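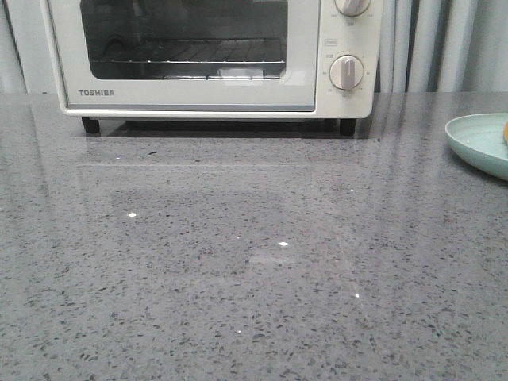 Section 4: Measuring your kitchen appliances

By now your Kondness meter has its clock set and your price per unit stored (if not, go back to Section 3, it only takes a moment). Now for the fun part! The kitchen is the best room in the house for a plug-in energy meter. It's full of things that heat, cool, spin and hum, and they all use electricity in their own way.

Work through 4.1 and 4.2 in order the first time. After that you can dip in wherever you like.

4.1 Before you plug anything in

1. Check the plate on the back or underside of the appliance and find the figure in watts (W). Compare it with the maximum load printed on the back of the meter. If the appliance figure is higher, don't use the meter with it.

2. Unplug the appliance and let it cool if it has been on.

3. Look over the plug and the full length of the lead. A cracked plug, a stiff or browned lead or bare wire means the test stops there until the appliance has been repaired.

4. Push the meter into the wall socket. The screen wakes up by itself and shows the time. If it stays blank, press RESET once with the tip of a ballpoint pen.

5. Plug the appliance into the meter. The plug should sit flat with no gap.

CAUTION: Plug the meter straight into a wall socket. Never use it in an extension lead or a multiway block when measuring anything that heats.

CAUTION: Keep the meter away from the sink and out of the steam from a kettle. It isn't splashproof.

Note: Cookers, hobs and built-in ovens are normally wired in without a plug, so the meter can't measure them. Don't be tempted to fit a plug to one. For these, use the whole-house method on page 21.

4.2 Taking your first reading

Start with a kettle. It gives you a nice big number straight away and the test is over before you've found the biscuits.

1. Fill the kettle with the amount of water you'd usually boil.

2. Press MODE until the small W appears in the corner of the screen. With the kettle plugged in but switched off you should see 0, or a very low figure if it has a lit display.

3. Hold CLEAR until the total returns to zero.

4. Switch the kettle on and watch. The number leaps up and then stays almost still until the kettle clicks off.

5. Press MODE again until you see Wh. Write this figure down, with the appliance and the date, in the log at the back of this guide.

6. Press MODE once more to see the cost.

Do it again with just enough water for one mug and compare the two. It's a small thing, but we still enjoy it every time.

Watts and watt-hours

These two get muddled all the time, and they're easy to keep apart once you've seen them both on the screen. Watts tell you how hard the appliance is pulling at this moment. Watt-hours tell you how much it has used since you last pressed CLEAR. An 800 W appliance that pulls its full power for a whole hour uses 800 Wh. If it only pulls that power for half the hour, it uses half as much.

Your electricity bill is in kilowatt-hours (kWh), and one of those is a thousand watt-hours. The meter switches to kWh by itself once the total gets that far, so keep an eye on the letters beside the number when you copy it down!

4.3 Appliances with a thermostat

Toasters and kettles are simple: on, then off. Small ovens, slow cookers, electric frying pans and heated trays are more interesting. They heat up, cut out, cool slightly and cut in again, over and over, and you can follow the whole thing on the screen.

1. Plug in as described in 4.1 and hold CLEAR.

2. Set the temperature and time you'd use on an ordinary day. A made-up test gives you a made-up answer, so cook something you were going to cook anyway.

3. Switch on and leave the meter showing W for the first few minutes. You'll see a steady high figure while the appliance warms up.

4. Wait for the first drop. The figure falls close to zero when the thermostat cuts out. It comes back later, and that's quite normal.

5. Change to Wh and leave it alone until the food is done.

6. Write down the total before you unplug. The meter keeps its last total when the power goes, but a new reading will be added on top of it if you forget to clear.

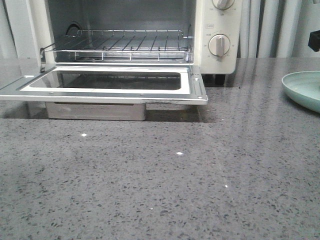
Gisela Kramer wrote to tell us that her totals never matched from one day to the next, even with the same dish at the same setting, and she wondered whether her meter was faulty. We were delighted to get the question. The meter was fine. She had been starting some tests with a cold appliance and others straight after lunch, when it was still warm, and a warm start needs less electricity. Try to begin each test from the same point, and put "cold" or "warm" beside the figure in your log.

Other things that shift a total:

- opening the door or lid to check on the food
- food that goes in frozen one day and chilled the next
- a heavy dish or tray, which takes its own share of the heat
- a chilly kitchen

None of these spoils a test. Just note them down.

4.4 Fridges and freezers

A fridge needs patience. Its motor comes and goes all day, so a reading taken over ten minutes tells you next to nothing. Give it a full day and night.

1. Choose a day when you won't be defrosting or filling it with a big shop.

2. Unplug the fridge, fit the meter, and plug the fridge back in through it. Do this briskly and keep the door shut.

3. Hold CLEAR and note the time.

4. Come back at the same time the next day and read the total.

5. Multiply by 365 for a year's use. Hildegard Lenz's reading, which she has kindly let us print, was 416 Wh for one day. That makes 151,840 Wh over a year, or just under 152 kWh.

CAUTION: Don't press the meter's own ON/OFF key during a fridge test. It cuts the power to the appliance. Slide the key lock across before you walk away.

4.5 Appliances on standby

Switch the appliance off at its own button, leave it plugged in, and read the watts. A clock, a little light or a touch panel can all draw a trickle. If the screen flickers between two low figures, hold MODE for 2 seconds to turn on the slow display, which evens them out.

Go round the whole kitchen like this one evening. Coffee machines and microwaves are especially good to try, and children love running ahead to guess the number.

4.6 Comparing two ways of doing the same job

Here the log really comes into its own. Pick a job you do often and measure it two ways: bread under a grill or in a toaster, soup in a microwave or in a plug-in pan, a pastry warmed in one appliance or another.

1. Use the same food, the same amount and the same starting temperature for both.

2. Clear the meter before each test.

3. Include the warming-up time. It belongs to the job.

4. Stop when the food is ready to eat, even if the timer is still going.

5. Write both totals side by side, and add a word on which one tasted better. Cheaper toast that you don't enjoy is no bargain.
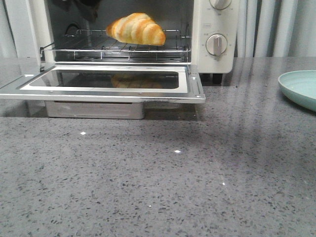 4.7 If something doesn't look right

The screen shows 0 W with the appliance running: check that it is plugged into the meter and not into the socket next door. It happens to us too.

The screen shows OVER and beeps: the load is too high. Switch the appliance off, unplug it and leave the meter to cool. Don't try that appliance again.

The cost stays at zero: no price has been stored. See Section 3, step 4.

The total seems far too large: it probably includes an earlier test. Hold CLEAR and begin again.

The clock is wrong after a long time in a drawer: the small backup battery has run flat. Leave the meter in a live socket overnight, then set the clock.

The meter smells hot or the casing has changed colour: switch off at the wall, unplug it and stop using it.

4.8 Cleaning and putting away

Unplug the meter and wipe it with a dry cloth. A slightly damp one is fine for sticky fingerprints on the front, but keep it well away from the pins. Store the meter in its pouch with this guide and your log.

Section 5 moves on to the living room, starting with televisions.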